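Arngate Shared Workshop – Robotics Evenings
Handout 4: Hand-held grippers, marker cubes and the harness
December 2020

Bring this sheet and your parts tray. Handout 3 (printing and cleaning up the gripper frame) should be finished before you start. If your fingers still bind at the pivot, go back and ream the holes first.

What we are building

Each builder makes a pair of grippers, one left and one right. They are held in the hands and closed by squeezing. The jaw travel matches the Putus arm on the back bench, so a motion recorded by hand can be replayed on the arm without rescaling the opening. The arm side is covered in Handout 6.

Marker cubes

The cube is how the tracking software finds the gripper. Each face carries a different square pattern, and the software needs one clean face to get a position and two to get a steady angle.

Print the patterns at 100 percent scale. Turn off "fit to page." Check one square with calipers before cutting anything. A pattern that prints small makes the software place the gripper too far away, and the error grows with distance.

Glue the faces on with a glue stick, not white glue, which wrinkles the paper. Leave the white border on every pattern. The detector looks for the edge between the black square and the white margin, and a face trimmed right to the black will drop out.

Face numbers run in the order on the cutting template. Left and right cubes use different sets. Write L or R on the inside of the cube before you close it.

Mounting

The cube goes on a short bracket near the hand, clear of the fingers. Two M3 screws hold the bracket. Tighten them fully. A cube that shifts after calibration spoils every recording made from then on, and the software gives no warning.

The hand strap goes over the knuckles, snug enough that the gripper stays put when you open your fingers. Trim the loose end.
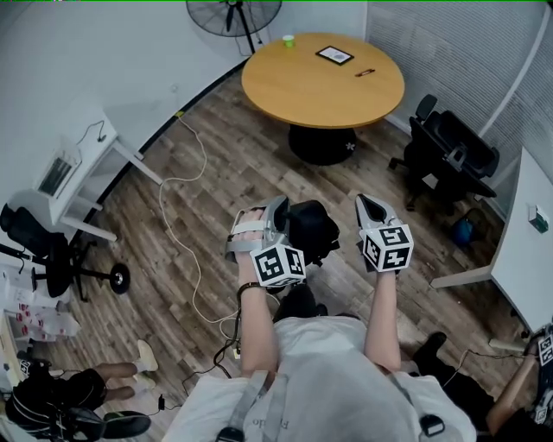
Figure 1. Both grippers held forward, marker cubes fitted, harness on over a T-shirt.

Harness

Put the harness on before you pick up the grippers. Close the buckles, then adjust the straps with your arms stretched out in front of you. Straps set with the arms down will pull at the shoulders once you reach.

Keep cables on the floor away from your feet. If you need to turn around during a take, stop, turn, and start a new take.

Calibration

Run the Fairweather script from the workshop laptop. It asks for 200 views of each cube. Move slowly, and turn the wrist so that every face gets a share. Going fast blurs the pattern and the script throws those views away, so it takes longer in the end.

The script prints one error figure per cube, in pixels. Under 1 is good. Between 1 and 3, look for a lifted corner on one of the faces and run it again. Over 3 usually means a face is glued on in the wrong position or rotated.

When both cubes pass, save the file under your tray number. The October group overwrote each other's files more than once.

Practice takes

Start at a table with light objects – a plastic cup, a pen, a small box. Reach, close, lift, set down, open. Keep both cubes in view of the headset the whole time. The common fault is dropping the idle hand to your side, where it goes out of sight and the track is lost.

The Rernow logger writes one line per reading. Set the limit to 1000 lines for practice so the files stay small. The sample file on the laptop has 1058 lines, as it was made before the limit was added, and it still loads.

Before next session

Both grippers assembled, screws tight
Cubes labeled inside, L and R
Calibration file saved
One practice take that plays back without gaps

Spare patterns and straps are in the drawer under the laser cutter. M3 screws are running low, so take only what you need.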